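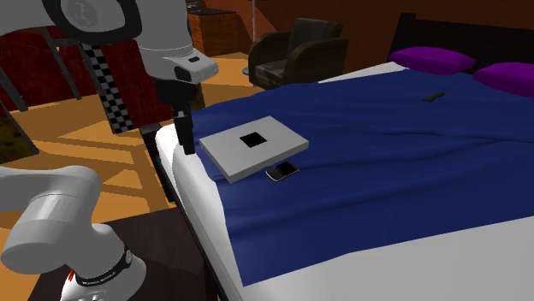
Skarnlow 羊毛混纺盖毯

2022-03-27　文:Samah Abdelaziz

Skarnlow 是 Rarer 家纺的四季盖毯,可单独使用,也可在冬天加盖在被子上。面料为羊毛与棉混纺,双面织造,正反两面手感一致。四边采用包边缝合,转角处加缝一道线,经常折叠也不易散开。

规格
单人款:150×200厘米,重约600克
双人款:200×230厘米,重950克
颜色:深蓝、燕麦、炭灰

面料克重偏轻,春秋两季单独盖比较合适。室温低于16度时,建议搭配同系列的 Aka 薄被。Aka 薄被四角有系带,可与盖毯边缘的暗扣固定,夜里翻身时两层不会错开。2022年1月以前生产的盖毯没有暗扣,如需加装,可寄回 Lahlou 工坊处理,工费另计。

洗涤与保养
首次使用前请用冷水单独洗一次,深色款可能有轻微浮色。平时用羊毛专用洗涤剂,选轻柔程序,水温不超过30度。不可漂白,不可烘干。洗后平铺阴干,悬挂晾晒会使毯子拉长。表面起球属正常现象,用去球梳顺着纹理轻刮即可。换季收纳前须完全干透,装入随附的棉布袋,放雪松片防虫,不要使用真空压缩袋。

价格与配送
单人款400元,双人款560元。订单满2,000元免运费,偏远地区除外。现货在付款后3个工作日内发出。炭灰色双人款目前缺货,可先登记,到货后按登记顺序通知。

未拆封、未洗涤的商品可在收货后14天内退换,棉布袋和吊牌需一并寄回。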